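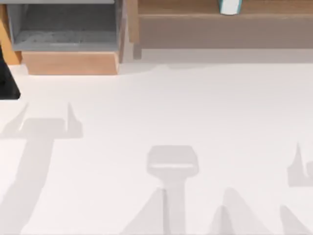
弗利特伍德（Flitwood），3月

第三章 装纸、颜色设置与第一次打印

本章适用于 Brasunow 桌面喷墨打印机，配合 Clisance 系列哑光艺术纸和 Effiong 排版软件使用。开始之前应已完成第二章的墨盒安装和首次充墨。如果控制面板上的墨水指示灯仍在闪烁，请先返回第二章。

本章所说的“文件”，指您自己绘制、扫描或从网店购买下载的图片文件。购买的数字画作多数只授权个人使用，打印后出售成品之前，请查看卖家的授权说明。

3.1 需要准备的东西

打印机及电源线
Clisance 哑光艺术纸一包，或同等克重的纸张
装有 Effiong 软件的电脑
干净的棉手套或无绒布
裁纸刀、金属直尺、切割垫（需要裁边时使用）
普通复印纸若干，用于试走纸

本机最大进纸宽度为13英寸。超过此宽度的纸张不能从后部托盘进入，强行插入会损坏侧导板。

3.2 摆放位置

打印机后方须留出纸张直立的空间，前方须留出出纸托盘完全拉开的空间。使用前部直通进纸时，厚纸会从机器背面伸出再退回，后方的空间要比平时更大，把机器向前挪到桌沿附近再操作即可，操作完再挪回去。

机器应放在平整、不晃动的台面上。打印头往返时有一定惯性，台面晃动会在大面积浅色区域留下横纹。不要放在暖气片、窗台或加湿器旁边。

注意：搬动机器时请托住底部两侧，不要抓握出纸托盘或扫描盖。

3.3 装入纸张（后部托盘）

1. 打开后部托盘盖，向上拉出纸张支架，直到听见卡位声。
2. 把侧导板向两侧推开。
3. 从包装中取出纸张。只取本次要用的张数，其余立即封回原包装，平放保存。
4. 戴上手套，或只接触纸边。手指上的油脂会影响墨水吸收，印好之后才能看出指印。
5. 确认打印面。Clisance 哑光纸的打印面颜色略白，触感略粗。分不清时，在纸角用微湿的指尖轻按，发黏的一面为打印面。测试过的纸角请在裁边时去掉。
6. 打印面朝向自己，短边朝下，将纸张放入托盘。
7. 把侧导板移到刚好贴住纸边的位置，不要压弯纸张。
8. 合上托盘盖，在控制面板上选择纸张尺寸和纸张类型，按“确定”。

艺术纸每次最多装2张。普通复印纸可以多装，以侧导板上的刻线为限。

纸张有弧度时，先朝相反方向轻轻卷一下，放在平面上压一夜再用。不要用熨斗。纸角翘起超过3毫米的纸不建议装入，打印头可能擦到纸面，留下黑色划痕。

3.4 装入厚纸（前部直通进纸）

画纸、卡纸和裱板纸一律走前部。后部托盘的走纸路径有弯折，厚纸容易卡在里面。

1. 取出后部托盘中的所有纸张。
2. 将出纸托盘收回，再按一下托盘中央，使其升到直通位置。
3. 打开机器背面的挡板。
4. 打印面朝上，把纸沿托盘右侧的白线平推进去，纸的前缘与托盘上的横线对齐。
5. 按“进纸”。机器会把纸吸入，从背面伸出，然后退回到起始位置。其间不要用手拉扯。
6. 面板显示“就绪”后即可打印。

如果面板提示“纸张歪斜”，按“退纸”，把纸取出后重新对齐。连续出现同一提示时，多半是纸的两边没有裁成直角，请用直尺检查。

警告：进纸过程中不要打开上盖。若纸已卡住，请先关闭电源并拔下插头，再按第六章的步骤取纸。

3.5 安装纸张颜色配置

同一个文件印在不同的纸上，颜色会有差别。哑光纸的黑色较浅，热带植物一类的浓绿和亮粉会比屏幕上柔和。颜色配置可以减小这种差别，但无法使纸面与发光的屏幕完全一致。

1. 在 Effiong 软件中打开“工具”，选择“纸张管理”。
2. 点击“添加”。
3. 输入纸张包装背面的配置代码。Clisance 哑光艺术纸的代码为1430。
4. 等待下载完成，列表中会出现该纸张的名称。
5. 选中该纸张，点击“设为默认”。
6. 关闭软件后重新打开，配置才会生效。

没有网络的电脑，可以在另一台电脑上下载配置文件，用U盘复制过来，在第2步中改选“从文件添加”。

使用其他厂家的纸张时，请到该厂家的网站查找适用于本机的配置。找不到的，选择“通用哑光”或“通用光面”，先印小样。

3.6 准备文件

1. 将下载的压缩包解压到电脑的文件夹中。直接在压缩包里打开图片，Effiong 有时会读不到颜色信息。
2. 在 Effiong 中选择“新建页面”，设定与实际纸张一致的尺寸。
3. 把图片拖入页面。
4. 查看右下角的清晰度标志。绿色可以直接打印；黄色表示近看可能发虚，挂在墙上一般看不出来；红色表示文件太小，应缩小打印尺寸。
5. 需要白边的，在“页边”中设定宽度。准备装进带卡纸的画框时，请把白边留得比卡纸遮挡的部分稍宽。
6. 保存页面。

图片比例与纸张比例不同时，软件默认保留整幅画面，多出来的部分留白。选择“填满页面”会裁去边缘，裁去的范围在预览中以斜线表示，落款靠近边缘的作品要特别留意。不要使用“拉伸”，该选项是为标签打印保留的。

手机上的聊天软件在传送图片时会压缩。从手机取文件，请用数据线或网盘。

3.7 打印小样

每换一种纸，或每打印一组新的作品，都应先印一张小样。

1. 在 Effiong 中打开刚才保存的页面，选择“文件”中的“小样”。
2. 软件会从画面中自动取出最亮、最暗和颜色最浓的部分，排在一张小纸上。也可以用鼠标自行框选。
3. 装入裁小的同种纸张。不能用复印纸代替。
4. 按“打印”。
5. 小样印出后平放，等墨水干透再看颜色。刚出机器时颜色通常偏深。
6. 在白天的窗边看一次，晚上在作品准备悬挂的房间里再看一次。

若整体偏暗，在“调整”中把亮度提高一格，重新打印小样。每次只改一项。偏红或偏绿时，先确认纸张类型没有选错，再考虑调整颜色。两处颜色管理同时开启也会造成偏色：Effiong 中已选纸张配置的，系统打印对话框里的颜色管理必须设为“关闭”。

调整满意后，点击“保存为预设”，名称里最好写上纸张和作品名称。预设可以导出，更换电脑后仍能使用。

3.8 正式打印

1. 做一次喷嘴检查。图案中有断线时，先清洗打印头，再检查一次。
2. 装入纸张，确认面板上的纸张类型与软件中一致。
3. 打开页面，选择保存好的预设。
4. 质量选择“精细”。水彩类作品有大片渐变，选择“标准”可能出现色带。
5. 关闭“双向打印”。打印时间会变长。
6. 点击“打印”，打印过程中不要碰触桌面和机器。
7. 出纸后用双手托住纸张两侧取下，平放晾干。

晾干期间不要叠放，不要盖玻璃，也不要用吹风机。哑光纸过一夜可以装框，光面纸需要更久，以纸张包装上的说明为准。过早装框，玻璃内侧会起雾。

打印中途断电的，通电后机器会自动退纸。这张纸不能继续使用，请从第1步重新开始。

3.9 裁边

1. 确认作品已干透。
2. 在切割垫上将作品正面朝上放平，上面垫一张干净的复印纸。
3. 直尺压在要保留的一侧，沿裁切标记下刀。
4. 分几次轻划，不要一刀切透。
5. 裁完后用软刷扫去纸屑。

刀片用钝后纸边会起毛，请及时更换。旧刀片用胶带包好再丢弃。

3.10 常见情况

纸面有均匀间隔的细横纹：做喷嘴检查；仍有横纹的，运行“打印头校准”。

颜色能擦掉：印到了背面，或纸张不适用于喷墨打印。

纸的下缘有墨迹：纸张翘曲，或厚纸没有在面板上选择“厚纸”。在“维护”中运行“清洁走纸路径”，用复印纸走到没有墨迹为止。

作品尺寸比设定的小一圈：系统打印对话框中勾选了“适合可打印区域”，取消即可。

无边距打印时边缘发虚：属于正常情况，可在排版时把画面略微放大，打印后裁去边缘。

Effiong 提示找不到打印机：检查连接线；使用无线连接的，确认电脑与打印机在同一网络，再重新启动软件。

黑色部分发灰：查看面板上装的是哑光黑还是照片黑。哑光纸须用哑光黑，切换会消耗少量墨水，所以建议把同类纸张的作品集中在一起打印。

3.11 停用与存放

几天内不用，按面板上的电源键关机即可。不要直接拔插头或关闭插线板，否则打印头不会回到封闭位置，墨水容易干结。

长期不用的，每月开机一次，打印一张喷嘴检查图案。墨盒留在机器内，不要取出。纸张从托盘中取出，封回原包装。

印好的作品暂时不挂，可以夹在无酸纸中平放，避免阳光直射。需要卷起来的，打印面朝外，卷筒越粗越好。

本章文字：Omolara Nnaji
操作核对：Mohsin Bugti

下一章：第四章 打印贺卡与折页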